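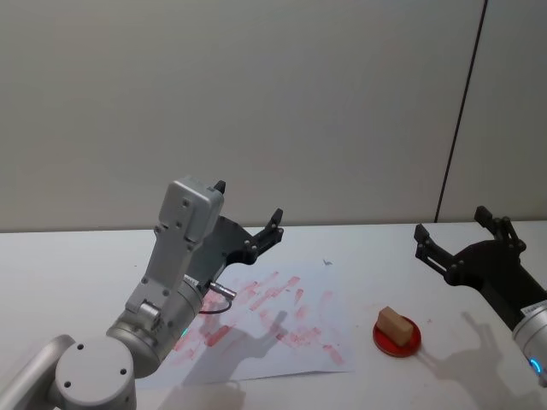 Is the Lindeck open day worth the drive if all you want is a plain white table?

I'd say go, as long as you get there before lunch and bring the measurements of your room with you.

2023-12-13 | Posted by the Sunday Painter

Last updated: Wednesday evening, parking section corrected

I have been shopping for a white work table since May. I paint on it, I cut fabric on it, we eat on one end of it when my sister's family comes over, and the one I have now wobbles so badly that I've started storing a folded cereal box under one leg on purpose. So when I saw that Lindeck was opening up its workshop and showroom in Zillavgate for a day, I signed up the same night and talked my husband into driving (he thought we were going for the bakery next door, and we did go there too, so I don't feel too bad).

We live out past Skillthorpe and the trip is 85 miles each way. The last stretch is all stop signs and train tracks. The building is long and low with the showroom at the front and the workshop behind it, and you go in through the loading side on open day, which I didn't know, so we stood at the wrong door for a good ten minutes with two other couples who were just as confused.

They give you a paper wristband and a cup of coffee and then you're pretty much on your own until your tour gets called. I liked that! I hate being followed around a showroom. I got to put my elbows on everything.

Now, white. I had no idea there was so much to say about it. The woman leading our tour spent the first part of it on color alone, and I was right up front with my notebook. They make a cool white, a warm white and one in between that they just call standard, and when she laid the three sample squares next to each other the warm one looked almost like vanilla pudding. Put it by itself next to a window and it's white again. She said most people who send a table back do it over the shade, after picking it off a phone screen. I bought three little sample squares for my bag before we had even gotten to the second room, and they've been on my kitchen counter ever since. The standard is winning.

The workshop part goes fast, but there's plenty to look at. You see the tops being cut and the edges being done, and then you see them get wiped down and checked under a strong lamp held low to one side, so that any bump throws a shadow. I could have watched the lamp part all afternoon. My husband liked the legs station, where they screw on a set of legs, flip the table over and push on the corners. One of the dads on the tour asked how many they turn out and the answer was 200 a week in a normal week, more before the holidays. I had pictured a place about a third that size.

We got to try the edge sanding on a scrap piece. Mine came out lumpy. A kid who couldn't have been more than nine did a beautiful one and got to take it home.

Matte or glossy was the big question for me, and I changed my mind on the spot. I'd walked in sure I wanted glossy, thinking it would be easier to clean. Then I sat down at a glossy one under the showroom lights and all I could see was the lights. The matte top was so much easier on my eyes. They had a rag and a bottle of plain soapy water out and they let you scribble on a test top with pencil, marker and even lipstick, and then have a go at it. Pencil came off the matte one with a little rubbing. The marker left a faint shadow that I could find with my nose an inch away from it – my husband couldn't find it at all, but he also can't find the butter in the fridge. Lipstick wiped right off both.

The one I fell for is called the Requena. It's the long one, with rounded corners and no drawer, and it sits a touch higher than my old table, so I could stand at it and not hunch. They also do a shorter Requena that would fit my room better if I'm being sensible. I leaned on the end of the long one with my whole weight and nothing moved.

Prices, for everybody who always writes in to ask me: the small side table was 169 dollars on open day, and I came very close to putting one in the trunk. The long Requena is a whole different story and I'm still talking myself into it. There was also a conference table in the back room with a tag of 3000 dollars on it. We both sat at it and pretended to fire each other.

A few gripes. The seats in the showroom were all taken by eleven, and it's hard to judge a table standing up if you're going to sit at it. The tour in the workshop is loud, and if you end up at the back you miss half of it. I'd have liked a printed price list too. I wrote everything down by hand and now I can't tell if one of my numbers is a one or a seven.

Parking: I first wrote here that you can use the bakery lot. You can't, it's for bakery customers with a receipt. There's a gravel lot across the road on the left, and it drains badly, so wear real shoes.

If you go, take your measurements, and take a piece of paper or cloth in the color of your walls. I held up a corner of my curtain (yes, I brought the curtain) against each of the samples and it settled the cool white question in a second. It looked blue! Take something you usually work with, too. I had my cutting mat in my tote and laid it out on the Requena and there was room on both sides for my scissors and my tea.

I've emailed them to ask if the short one comes in matte with the higher legs, and I'll add their answer to this post when I get it. The bakery has a poppy seed roll that sells out early, so do that stop first.

We use cookies to remember your settings on this site. By continuing to read you accept our cookie policy.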